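## 4. Loading your trip into Omau

These steps assume you finished section 3 and your account works. If the app still shows the gray welcome page, go back. Reinstalling it won't help, whatever the pop-up says.

Written against the version dated Wednesday, November 2, 2022. Menus move. If a button has a new name, look for the one in the same corner.

### 4.1 Before you start

You will need:

- your arrival and departure times, from the ticket and not from the airline's reminder email
- the address of the place you're sleeping, in local spelling
- 375 MB of free space for the Lillen offline map
- a paper copy of the address (yes, paper)

**Note:** Omau calls the Lillen map "complete." It covers the old harbor and the two main beaches well. Past the ring road it gets thin, and several footpaths are drawn as if they were streets. Treat any walking time outside the center as a guess.

### 4.2 Download the map

1. Open **Places** and type `Lillen`. Pick the entry marked as a town. The other one is the district, and it brings in a lot of farmland you won't visit.
2. Tap **Save offline**. Stay on Wi-Fi until the bar fills.
3. Switch the phone to airplane mode and search for your lodging.
4. If the pin lands in the water, enter the address by hand. This happens with most streets on the north quay.

**Caution:** The app will say "Ready to go!" before the download is done. Check the size under **Storage**. Anything under 375 MB means you have half a map.

### 4.3 Set your interests (or don't)

1. Open **Profile**, then **What I like**.
2. Choose no more than two subjects. The full list of 50 looks generous, but picking many of them gets you the same dozen sights in a different order.
3. Turn off **Surprise me**. In testing it kept sending us to the Kamulent gift shop, and we have our doubts about how much surprise was involved.

Macarena Bravo, who wrote the first draft of this guide, left her interests blank for a week in March and got better suggestions than the rest of us. Make of that what you like.

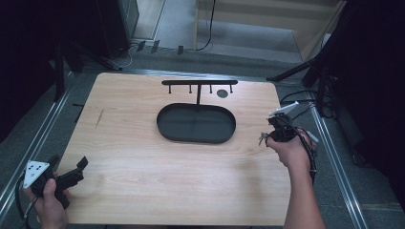
### 4.4 Build a day

1. Tap **New day** and give it a name you'll recognize.
2. Add your fixed items first: ferry times, a booked tour, dinner.
3. Add up to three sights. The app allows seven. Seven is a bad day out, especially in summer, when the line for the lighthouse alone can eat the morning.
4. Tap **Check hours**. Then check them again on the sight's own page. Omau copies opening times once a season and does not handle public holidays.
5. Drag the items into order yourself. **Smart order** goes by straight-line distance and takes no notice of the hill between the market and the fort.

**Note on ratings:** The app lists over 3000 reviews for Lillen. Many are for the ferry company and have been filed under the town. Sort by **Newest** and read a few of the middling ones — they tend to mention prices and toilets.

### 4.5 Link a boat tour

Only Sitthichai tours can be linked at present. Other operators appear in search but can't be added to a day.

1. Find the booking code on your receipt. It starts with two letters.
2. In your day, tap **Add**, then **Tour**, and enter the code without spaces.
3. Compare the departure pier with the one on your receipt. If they differ, believe the receipt.
4. Set the reminder to 50 minutes. The default is far too short if you're staying uphill.

**Caution:** Deleting a tour from your day does not cancel the booking. The trash icon says "Remove trip," and we have asked for this to be changed. To cancel, call the operator.

### 4.6 If something goes wrong

- **The day is blank after an update.** Pull down to refresh. If it stays blank, sign out and back in. Anything you didn't sync is gone.
- **Walking times look too good.** They are. Add half again.
- **The app offers the Plus plan.** Nothing in this guide needs it. Tap the small X in the upper left and carry on to section 5.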